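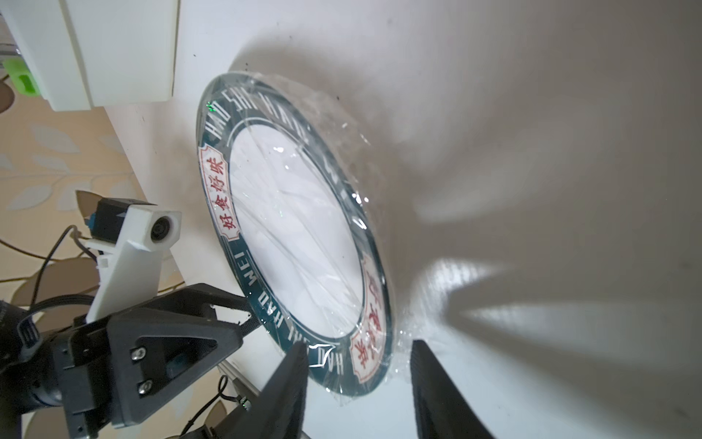
Noémie Zacharias wrote in to say that she would not reach between those two arms again until someone could tell her what made the left one close, and that "sensor noise" was the name of a problem and no kind of answer. She is right, and we have kept her objection at the top of this call.

Call for participants: stop-fault review, two-arm cell, Zirnberg
By Danai Makris
30 March 2019
14 shares | 3 comments

Dostis is looking for 12 people to help us find out whether our two-arm cell stops when it is told to stop. We used to think we knew. The test report we paid for says it does. After what happened in the last round of wrapping work we no longer take the report's word for it, and you shouldn't either.

What happened

The work is dull. The arms handle a round dish in clear film, set it down, pick it up by the rim, hand it across. A person resets the table between runs. During one reset the operator pressed stop, saw the status light on the panel change, and reached in to straighten the film. The left gripper closed. It closed on film and not on fingers, and for that we can thank the operator's short reach. No part of our safety plan can take the credit.

The log shows the stop signal arriving at the controller. It then shows 600 milliseconds in which the left gripper was still carrying out the move it had been given. The right arm held still the whole time. The run was marked as a success, by the way. The software had the dish in its grip and was satisfied.

Steleo, who supplied the control software, sent us two pages. Their view is that glare off the film confused the wrist camera, that the grip check kept asking for one more try, and that an update has dealt with it. Maybe. Film does throw back a lot of light, and we have seen the grip check make poor guesses before. But glare explains why a gripper might want to close. It doesn't explain why a stopped gripper was able to. When Saulius Kalniņš put that to them on the phone, he was told that the update "covers the stop path as well." We asked for the test results and got a chart with no scale on one side.

We have run the update ourselves for 500 resets, with a foam hand and no people near the table. The fault did not come back. I would love to find that comforting. The trouble is that we never managed to bring it on deliberately with the old version either, so a clean record on the new one tells us very little.

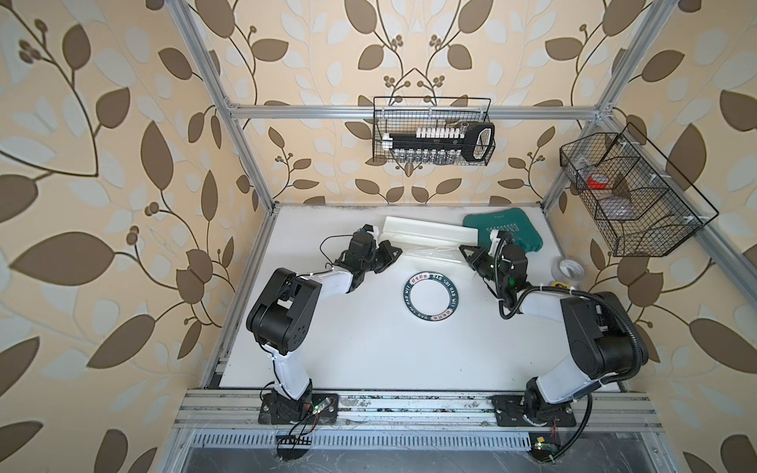
What you would be doing

Each session lasts half a day at our workshop on Sepp Street. You will work beside the cell, with the drives locked out by hand before anyone's arm goes over the front rail. The lockout is a physical switch with a key, and the person at the table holds the key. If you are ever asked to reach in on the strength of a light or a screen message, say no. You will still be paid for the session.

The work itself is in three parts:

1. Setting up runs with wrapped dishes and pressing stop at odd moments, including moments our own test script never thought of.
2. Writing down what you saw the arms do before you are shown the log. We want the two accounts kept apart until the end of the session.
3. Going through the log with Gediminas Žukauskas and marking every place where it disagrees with your notes. We expect some of the mistakes to be yours. We'd be surprised if all of them were.

There is also desk work for people who would sooner read than press buttons. The wiring drawings for the stop circuit and the ones for the camera cables were made at different times, and at least one of them no longer matches what is bolted in. If you can follow a cable with a flashlight and don't mind kneeling, please mention it.

Who we want

Line operators, repair techs, electricians, kitchen packers, students who have finished at least one shop course. You don't need to have programmed a robot. We would like at least half the group to have worked near a machine that did something it wasn't supposed to do, and to remember how the matter was closed afterward.

We are not after people who are excited about robots. Plenty of those work here already, me included on my better days, and all of us looked at that status light for months without asking what it was wired to. (It was wired to the button. It lit when the button went down, whatever the arms were doing.)

You must be 18 or over. You can't take part if you work for Steleo or have been paid by them in the past year. Their engineers are welcome to watch and have been told so. As of this writing they have not picked a date.

Pay and terms

$60 a session, paid the same day, plus bus or train fare with a ticket. Lunch is sandwiches. You may sign up for one session or several. You will be asked to sign a form saying that you understand the risks, and the form lists them in plain words. It does not ask you to give up any claim against us. An earlier draft did, and Liis Kütt sent it back with a line through that paragraph.

Your notes stay yours. We will keep a copy and print what you found under your name or without it, as you choose. If the group decides that the fault is still there, the cell stays locked out and we will say so in public, including to the two customers who are waiting on it. If the group can't decide, it also stays locked out. I have been asked inside the company whether we could set an end date for that second case. We have not set one.

The full write-up is planned for September. I have seen enough schedules in this building to suggest that you don't plan anything around it.

How to apply

Write to Liis Kütt at the Dostis front office, Sepp Street, Zirnberg, or drop a letter through the door. Half a page will do. Tell us what you have worked with and about one time you did not believe an incident report. No résumé, please, and no cover letter about teamwork.

If you'd like to see the two pages from Steleo before making up your mind, ask at the desk. They gave us permission to show them to applicants in person, but not to copy them.

Get our shop notices by email. You can unsubscribe at any time.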